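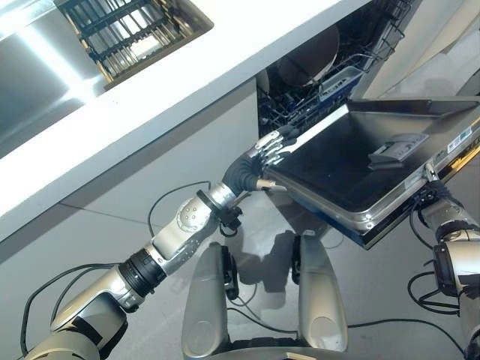 Every few years someone tries to sell me a cleverer way to wash a plate. I have owned 2 dishwashers and been promised a revolution by both.

The latest fashion, which I blame on the showrooms at Firkholm, is the dishwasher right beside the sink, under one run of white counter. It photographs beautifully. My doubts start when the door comes down. An open door takes up the floor where you want to stand, so you end up leaning over it with a dripping pan, and whoever needs the faucet has to wait.

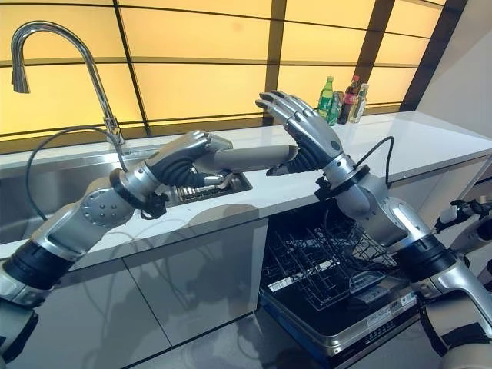
Then there is the tall gooseneck, which every brochure now treats as law. Fine for a stockpot, I suppose - but mine splashes, and the one at my sister's in Chisholm splashes more.

Ingeborg Lenz, who has fitted kitchens for years, is kinder about all this than I am. "Put the sink and the machine together and you drip less on the floor," she told me. She has a point. She also quoted me $900 to move my plumbing, and $135 for a Camia rack to go in the basin, so I went home to think.

I have been thinking since June. The plates still get scraped, loaded badly and reloaded by somebody who believes they know better. It takes 5 minutes, most of them spent arguing about bowls, and I can't see a new counter changing that.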